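FOR IMMEDIATE RELEASE

Kobori Seeds and Feed opens its fodder store to smallholders this September

Hello from the Wakero valley! I'm Tarun Nigam, I look after the growers' side of things at Kobori Seeds and Feed, and I've been told a press release should get to the point quickly, so here goes. From September, any smallholder in the valley can bring green fodder to our new store at Jalla, have it chopped and bagged as silage, and take it home again or leave it with us until the dry months.

We've wanted to do this for ages. Anyone who keeps a few goats or a milking cow up here knows how the year goes. After the rains there's more grass than the animals can get through, and a few months later people are walking half a morning for an armful of maize stalks. I grew up with that walk and I can't say I miss it.
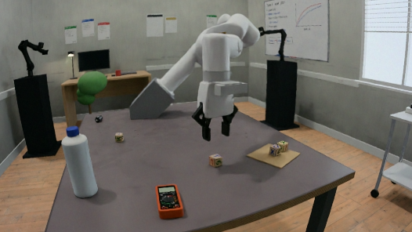

White robot arm over a table with four lettered blocks.

The store holds 2798 bags when it's stacked properly, and we have 554 households signed up so far. That's a lot more than I expected when we put the first notice up at the market (I'd told my boss we'd be lucky to fill a single sheet of paper!). Most of them keep sheep and goats, plenty have poultry as well, and a handful have gone into dairy in the past couple of years and are the keenest of the lot.

So how does it work? You cut your fodder in the morning and bring it in before two in the afternoon, while it's still fresh. Maize, sorghum, napier grass and cowpea tops are all fine. We weigh it, chop it, press it into bags and tie your number on. You pay for the bag and the chopping, and storage is free for the first season. If you'd like to pay in fodder instead, we keep one bag in every ten, and those go on sale at the counter later in the year.

Please don't bring anything that's been sitting in a heap for three days. It won't keep, and we'll have to send you home with it.
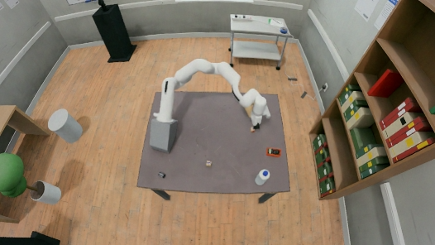
Robot arm at a table with a small orange tray, a can on its side and a white bottle with a blue cap.

I should say a word about the seed too, as half the phone calls I get are about that. We'll be selling Vavent, our own forage sorghum, from the same counter. It's a leafy type, it stands up well in a thin year, and it can be cut twice if you leave a decent stubble. Small packets will be there for people who just want to try a strip along the edge of a field, which is how I'd start if it were my land. Last season we grew it on our own plots at Jalla and my neighbours kept leaning over the fence to ask what it was, so I'm hopeful!

Shigeru Ikeda, our livestock feeding adviser, will be at the store every morning for the opening month. He's the one to ask about how much silage to give and how quickly to bring it in, and he has very firm views on water troughs. I asked him for something I could put in this release and he gave me this: "Start small. A few handfuls mixed into what they already eat, then a bit more each day. Cows are fussy about a new smell, and goats are worse. Give them a week or two before you decide they don't like it."
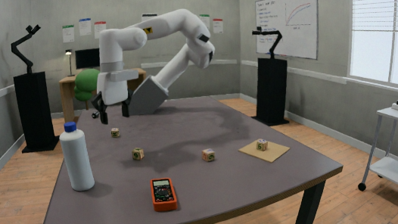

Shigeru is also running short feeding talks in the yard behind the store, at ten in the morning, and you don't have to book. He'll cover laying hens as well as cattle, and he'd like people to bring a bag of whatever they're feeding now so he can have a look at it. There will be tea. Children are welcome, dogs a bit less so.

The building itself cost more than we'd planned (roofs always do), and we've paid for it out of seed sales over several seasons. It has a raised floor, wide doors on both sides so a cart can go straight through, and a lean-to where you can wait out of the sun. We've taken on people from Jalla to run the chopper, and they've been practising on our own sorghum all month.
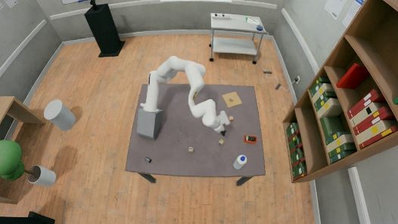 Looking a bit further ahead, we'd like a second store at the lower end of the valley, where 1715 more households could reach us without crossing the river. I can't promise a date for that. We need to see how one full dry season goes, how the bags hold up and whether people come back for them when they said they would. If you farm down there and you'd use it, do tell us, as it helps us work out where to put it.

For the opening week we're giving away 500 empty silage bags, one to a household, so come early if you'd like one. The counter is open from seven in the morning until four in the afternoon.

Journalists are very welcome to visit, and I'm happy to show you round and talk about sorghum for as long as you can stand it. Ask for me at the Jalla store, or for Shigeru Ikeda if your questions are about animals.

Tarun Nigam
Growers' side, Kobori Seeds and Feed
Jalla store, Wakero valley

ENDS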